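My local robotics club has spent June picking a gripper in simulation, and I have opinions. Jamila Gazi says the virtual bench settles everything. It has certainly settled my evenings. 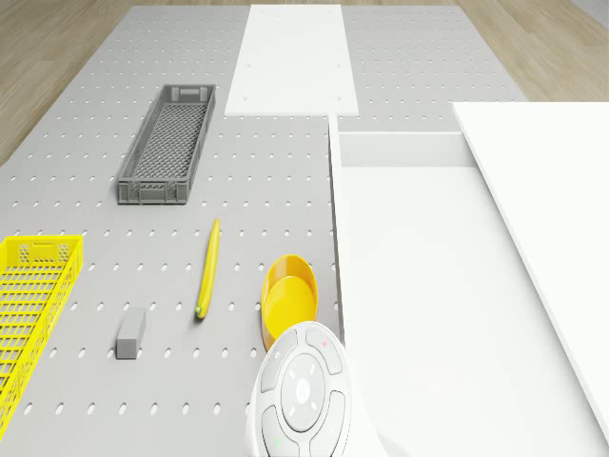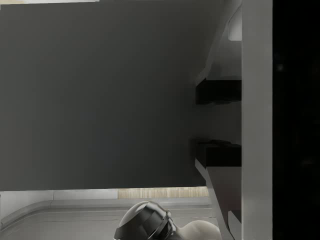
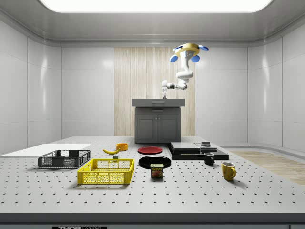
Comparing grippers on rendered groceries flatters all of them. Drikmont won 14 trials, Dalisay 19, and I trust neither score. A simulated banana never bruises -- and the one on our pegboard table has had every chance. Let them try one of mine, from the bottom of my bag.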